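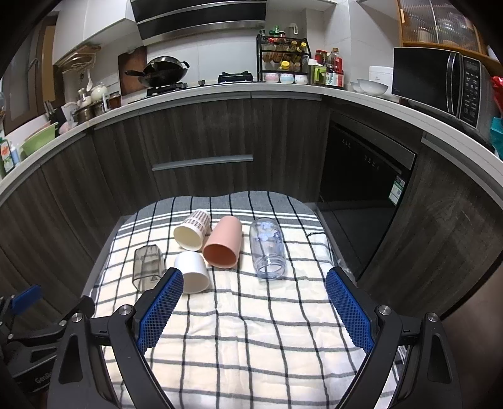 About Lalgate Baseball

Lalgate is a youth and adult baseball club in Jerkham. Started out as one summer team with borrowed catcher's gear. Now it's 14U, 16U, 18U and a men's side that plays the wood bat schedule from June into August.

Home field is Manorska Park, east end of town, past the feed store. 315 down the lines would be nice but the creek is where the creek is, so right field is short and the fence is tall. Seats 486 in the bleachers. Lawn chairs OK down the third base side. First pitch is usually 7 p.m., gates at 6.

What we do

Spring leagues, all ages above. Tryouts in March, indoors if the infield is still soft (it usually is).
Summer ball. 84 players on the rosters last season, our most so far.
Winter hitting at the Ansari building on Mill Street – two cages, one portable mound, heat that mostly works.
Umpire training for teens. Paid games once you pass the test.

Best night for attendance is still the home playoff game against Manorska Valley two summers back. We lost in eleven. Season total that year was 3,105 through the gate, and we'd like to beat that.

Clubhouse

The clubhouse is the low building behind the first base dugout. Restrooms, a meeting room, gear storage, small kitchen. Open one hour before every home game. Concessions are run by team familes, each roster takes a turn. Hot dogs, pretzels, sunflower seeds, coffee when it's cold. Cash or card.

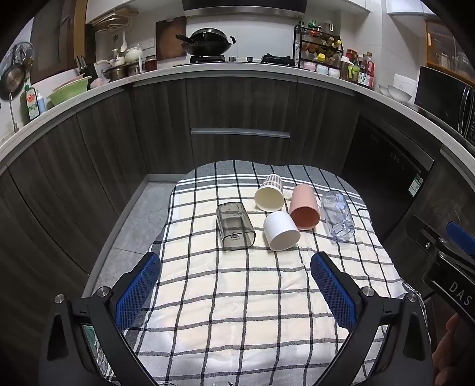
Cups on the checkered towel.

How we coach

Everyone pitches in practice at 14U, everyone catches at least once. Pitch counts are posted in the dugout and we stick to them. No cuts at 14U. At 16U and up there are cuts, and you'll get a phone call either way, not a list on a door.

Playing time questions – talk to the coach the day after the game. Not in the parking lot please.

Fees

515 for the summer season, covers uniform, umpires and league entry. Hat is yours to keep, jersey comes back. Payment plans are availible, just ask when you register. Some loaner gloves and bats too, first come.

Getting in touch

Use the contact form. We check it most evenings, slower during playoffs. Rainout calls go up on the home page by 4:30 p.m. on game days.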